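Break Room Clearing: Data Card and README

Project: Utville site, second-floor break room
Maintained by: Grosow Facilities, floor automation
Status: in use, still growing
License: internal and partner use, see the end

What this is

A collection of 905 short episodes of a robot arm clearing tables in the Utville break room, plus the shift notes that go with them. Each episode holds camera images, joint positions, gripper state and a one-line instruction such as "pick up the can." The notes were added in August, after several readers of the first release asked what the people on the floor thought of all this. They thought quite a lot.

Why it was collected

Utville runs three shifts and used to have a cleaning crew of four on each. The crew's job description had 7 duties, and clearing break tables was listed last and took up the most time. Management wanted that time back for the labs and the washrooms. The crew wanted it back for almost anything else. It was the only point in the project on which both sides agreed, so we started there.

No jobs were cut for the pilot. That sentence appears in the site agreement and we were asked to repeat it here. What did change is the work. Two people per shift now spend part of their hours teleoperating, labeling and restarting the arm, and the official title for this is Automation Support Associate. The pay grade moved up one step. The mop stayed.

What the episodes look like

Tables are left the way people leave them. We tried a staged setup first, with clean props in tidy rows, and the model trained on it did beautifully until it met a lunch. Everything in the current release is food and drink packaging of the kind sold in the building or carried in from home.

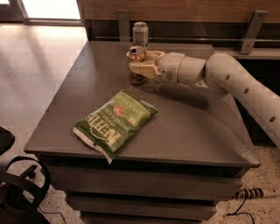
Task "pick up the can": gripper closed on an opened can, with a jar behind it and a bag of Kettle Brand jalapeño chips left on the table.

Opened cans get their own tag, can_open, as they are the items the crew cares about most. A sealed can that falls over is a noise. An opened one may be a job for the mop, and the arm doesn't do mops. Operators are told to grasp high, keep the can upright and move as if carrying someone else's coffee.

Bags are harder. A chip bag may be full, empty or somewhere in between, and the camera can't always tell. The rule at Utville is that any bag stays put unless the instruction names it. This rule was written after a complaint from the night shift, whose position on unfinished snacks is firm and was submitted in writing.

Folder layout

episodes/ one folder per episode, numbered from 0001
notes/ shift notes, plain text, lightly edited for language
labels/ object tags and outcome codes
splits/ train and test lists; the test list has 300 episodes

Outcome codes are done, dropped, wrong_item, stopped_by_person and gave_up. The last one refers to the arm. It has been used for operators twice, and we left those in.

How the notes were gathered

Anyone on shift could write a note, signed or not. Names were removed. We cut nothing for tone, and the partner team at Brosham, who read them first, suggested we might reconsider that. Common subjects:

– Speed. A person clears a table in less time than the arm needs to settle on a can. Everyone on the crew has pointed this out, some with a demonstration.
– Manners. People now leave more on the tables than before, on the theory that the robot will get it.
– Being watched. The camera faces the table, and recording runs only during posted sessions. Several people still eat in the hallway on Thursday, when sessions run longest.
– The new title. Opinions vary. The higher pay grade polls well.

Known limits

One room, one arm, one style of table. Lighting is warm and uneven, and color is not a reliable cue. Small jars and spice containers are rare and their labels are often unreadable, so they are tagged by shape only. Operators differ in skill, and the later episodes are smoother than the early ones. Please don't use this set to estimate how many people a break room needs. One reader of the first release did, and sent us the spreadsheet.

Planned

The Calimlim site joins next, with a target of 2000 episodes across both rooms. Their crew has asked to see the notes folder before signing anything.

Use and contact

Free for research inside Grosow and at partner sites. Quote the notes in full or leave them out. Corrections go to the floor automation desk at Utville, staffed until 4 p.m., or to the clipboard by the sink, which gets read sooner.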